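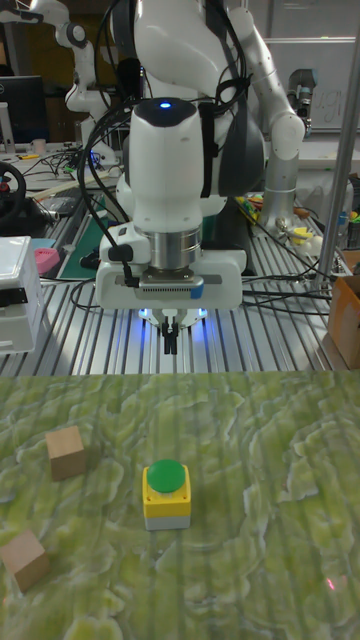
Photo: Styliani Antoniadis, Plollcombe

4. Setting out the button layout

This section covers the mat, the push-button unit and the two wooden cubes, in the order in which they go down. It assumes that the bench has been leveled as described in section 3. For the part numbers of the mat and the button unit, see the parts list on page 278.

4.1 Parts needed

Green marbled mat, one
Push-button unit, green cap on yellow housing, light gray base section, one
Wooden cubes, unfinished, two
Steel rule
Lint-free cloth
Low-tack tape
Layout card (Mikedlow pattern)

Keep the cubes from one layout together. Cubes from different batches vary by up to 2 mm on a side and should not be mixed. The button unit is supplied assembled. Do not separate the yellow housing from the gray base section.

4.2 Preparing the bench

1. Brush out the grooves of the aluminum tabletop from back to front. Chips and wood dust collect at the front ends of the grooves and will lift the edge of the mat.

2. Wipe the tops of the slats with a dry cloth. If tape residue remains from an earlier layout, use a plastic scraper, never a blade.

3. Move loose cables toward the back of the bench. They may lie across the slats, but none may run under the mat. Leave enough slack that no connector is under tension.

CAUTION: Do not press cables down into the grooves to get them out of the way. The groove edges are sharp enough to mark the jacket.

4. Leave the white plastic box in its place on the left side of the bench. The cutting mat stays behind it. Small items that are not part of the layout go back there as well and must not be parked on the green mat, even for a short time.

5. Check that the front strip of the bench is flat by laying the steel rule across the slats. If a slat stands proud by more than 2 mm, stop and repeat the leveling procedure in section 3.
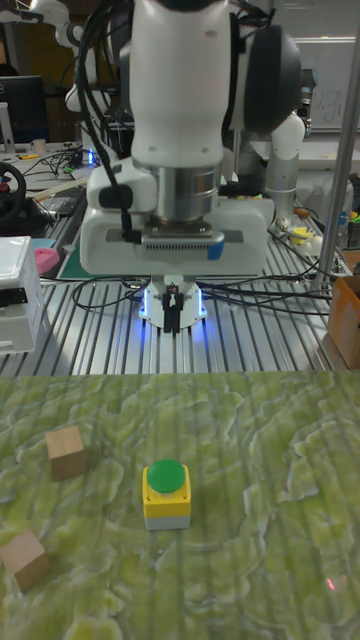
4.3 Laying the mat

1. Unroll the mat with the marbled side up and leave it flat for 30 minutes before fixing it. A mat that has been stored rolled will curl at the corners if it is taped at once.

2. Place it in front of the slatted surface, with its back edge parallel to the front of the bench.

3. Smooth it from the center outward with the flat of the hand. Slight lines across the pattern are acceptable. Ridges that can be felt with a fingertip are not.

4. Tape the corners on the underside only.

NOTE: The marbled pattern has no top or bottom and cannot be used for measuring. All distances are taken from the mat edges.

4.4 Placing the button unit

1. Inspect the button before it goes on the mat. Press the green cap by hand at its center, then at four points close to the rim. It must go down and return freely each time. Replace the unit if the cap sticks or scrapes on the yellow housing.

2. Wipe the underside of the gray base section.

3. Put the layout card on the mat, set the unit down inside the cutout and remove the card upward. Do not slide it out sideways.

4. Press the cap once more. If the whole unit shifts on the mat, clean both surfaces again and repeat from step 2.

CAUTION: Keep hands off the mat when the arm is live. Finish all hand checks in this section first.

4.5 Placing the cubes

1. Stand the first cube to the left of the button and a little farther back. Keep a gap of at least 30 mm between the cube and the button unit.

2. Put the second cube nearer the front left corner of the mat, turned at an angle. The exact angle is not critical – the card shows an outline for guidance only.

3. Confirm that both cubes sit flat on one face. A cube that rocks usually has a splinter or a damaged edge and should be taken out of the set. Do not sand it.

4. Enter the layout in the bench log with your initials. The log template was revised by Povilas Petrauskas in November and now has a separate line for the cubes; use up any old sheets for scrap.

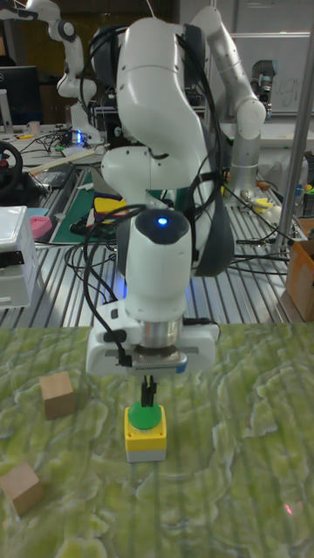
Figure 4-3. Layout in place, gripper fingers at the green cap.

4.6 Checks between runs

After every 100 presses, confirm that the button unit is still square to the front edge of the mat. Correct its position with the card, not by eye. Look at the cap for scuffing at the same time.

Cubes that have moved are returned to their outlines before the next run. If a cube has been dropped on the floor, check all its edges before using it again.

Wipe the mat with a dry cloth at the end of the day. On Saturday the layout is taken up completely, the mat is rolled marbled side out, and the button unit is stored cap up. Questions about replacement mats go to Marjatta Ojala.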